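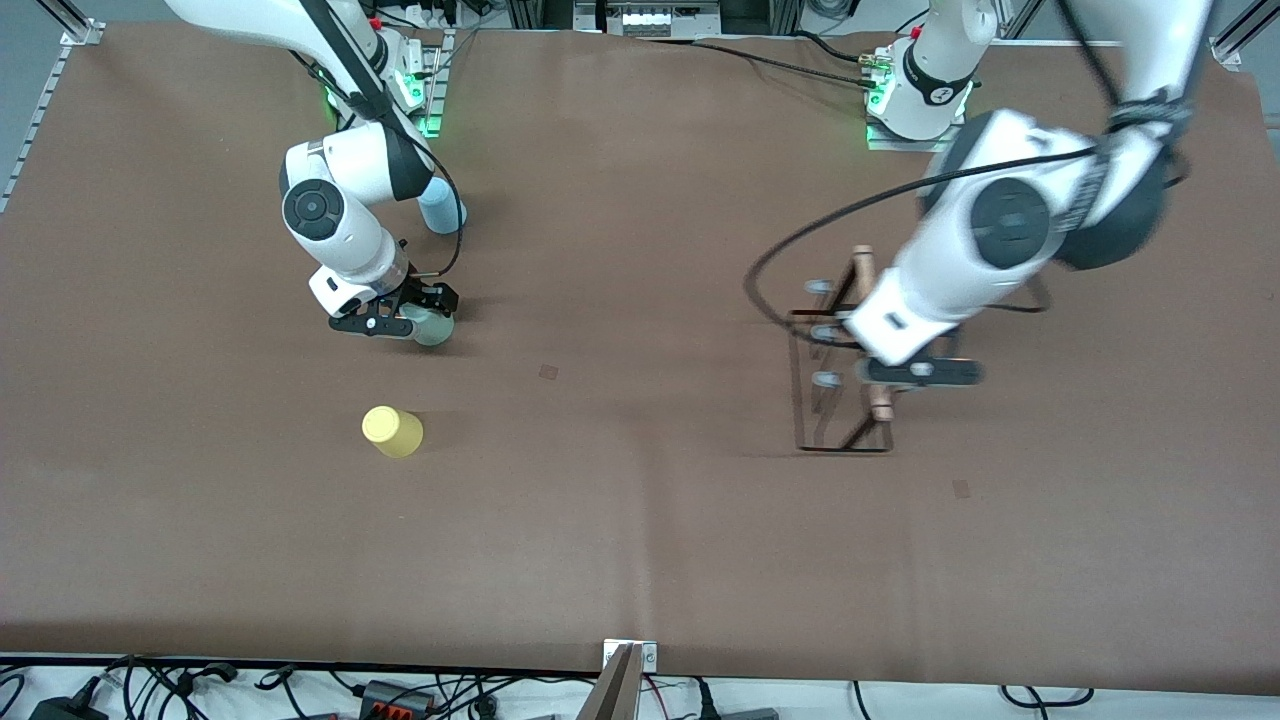
For many years I believed that a cup is a cup. You drink from it, you wash it, you put it where there is space. In my kitchen there was space only in one cupboard, the narrow one over the sink, and so all cups went there, one inside the other, until the door did not close anymore. In April I decided to take everything out and begin again.

I should say first that I love colored cups. My mother had only white ones, with a thin gold line, and we were not allowed to use them except when the priest came. When I got my own apartment I bought the opposite. Yellow, teal, light blue, one orange that I regret a little. They are simple cups without handles, the kind that children also can use, and they are light enough that I am not afraid when my nephew carries them to the balcony.

The problem with cups without handles is that people stack them. I did it also. It looks tidy and it saves space, but when they go into each other a little bit wet, they stick, and in the morning you stand there pulling with two hands before the coffee. Also they begin to smell closed. I don't know a better word for this. My neighbor Remedios Villanueva smelled one and said "like a suitcase," and I think she is right.

So now I have rules. I am a person who likes rules, my sister laughs about it.

The first rule is that no cup goes into the cupboard directly from washing. It goes in the rack on the table. I moved the rack from the counter to the big table because the counter is only 42 centimeters deep and there was always water running behind the toaster. On the table I can walk around the rack and reach it from every side. I thought I would hate to have it in the middle of my room, but after one week I did not see it anymore.

The second rule is one hand, one cup. I used to take four at the same time, with fingers inside, like a waiter. This is how I lost the green one. Now I take a cup from the outside, low, close to the bottom, and I put it down before I take the next. It is slower, of course. I measured it one evening and the whole thing took 3 minutes more than before, and I listened to the radio in this time, so I cannot say it was lost.

The third rule is about color, and here I must confess it is only for pleasure. Every person in the house has a color. Mine is yellow, my husband has the teal, guests get light blue. Before this we washed everything after every glass of water, because one did not know whose it was. Now a yellow cup can stay next to me the whole afternoon and no one takes it away.

For the cupboard itself I bought two small shelves on legs from Greltero. They cost 220 pesos each and they are not beautiful, but they make two floors where before there was one, so the cups can stand side by side and not inside each other. I looked also at the ones from Trirotura, which have a soft cover on the feet, but they were too wide for my cupboard. Please measure your cupboard inside and not outside! I measured the door the first time and had to bring everything back to the store, with the bus.

What I have not solved is the table. It is brown and it shows every drop when the light comes from the side. I tried a cloth under the rack, but it stayed wet and after some days I did not like to touch it. Then I tried a tray, which is better, but now I must empty the tray, and I forget. If somebody has a good idea, please write it in the comments. Remedios recommends one of those mats that are full of little stones. I have seen them and I find them ugly, but I said that about the shelves too.

The orange cup I gave to my nephew. He keeps pencils in it. The other cups have all found their place, and the cupboard door closes with one finger - I showed it to my husband several times, and he was very patient.

Next I want to look at the drawer with the lids. I opened it yesterday and closed it again.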